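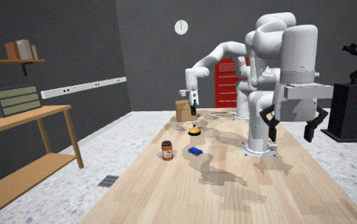

4. Recording your first examples in the simulator

I'm assuming you've got through section 3 and Zimirberg opens without complaining. If it doesn't, go back and sort that out first, as nothing below will work.

1. Start Zimirberg and load the two-arm table. Give it a minute, it's slow the first time.

2. Pick a task from the list. I'd begin with "ring the bell", using the near arm. The jar is much harder and I still make a mess of it.

3. Press Home. Both grippers should open and hang over the table holding nothing. Every example has to start from there.

4. Press Record, do the task, press Stop. Go gently! Brosimine copies whatever you show it, wobbles and all.

5. Mark the run as Keep or Bin. Be strict with yourself. I binned 23 of mine on the first afternoon and I don't regret any of them.

6. Press Shuffle to move the objects, then go back to step 3.

Note: leave the shadows switched on. I turned them off once to speed things up (it did, a bit) and the trained model got very confused when we put them back.

How many do you need? For the bell, 400 kept runs gave me something usable. For anything with the cardboard box I'd aim for 1000, spread over several days so your hands don't get lazy.

Caution: Shuffle wipes any run you haven't marked, and there's no undo. I've asked for one.

Caution: don't rename the Uvitz folder while Zimirberg is open. It keeps saving to the old name and you'll spend ages hunting for your files.

Sending your runs off for training is covered in section 5.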